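Search this site Go

Medicine cabinet clear-out at Lendstead

Our yearly collection of old and unused medicines opens at the Lendstead front desk on 19/11/2024. Last August residents brought in 64 bags, most of them tablets left over from finished prescriptions. Pramila Dixit is running the desk again and will take items from both buildings. 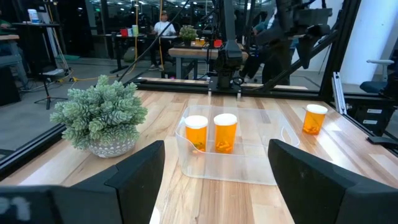 What to bring

Tablets, capsules, creams and cough syrup are all fine. Leave pills in the bottle they came in and black out your name with a marker. We can't take needles, inhalers or thermometers. Those go to the county drop-off on Grimshaw Road, open until 5.
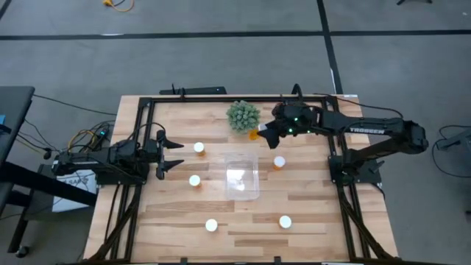 If you aren't sure whether you still need something, ask your pharmacist before you hand it over. Bartosz Sowa had to turn away 12 people last year who wanted their bags back, and the rule hasn't changed. Once a bag is sealed it stays sealed. 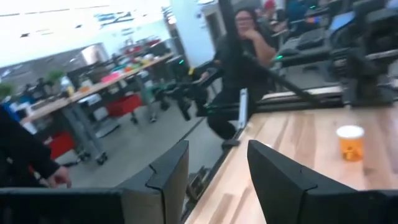
Rides and pickup

Residents who can't get to the desk can call Meenakshi Bhatt at the office and leave a unit number. She will send a pickup slip to sign. Slips need to be back the day before.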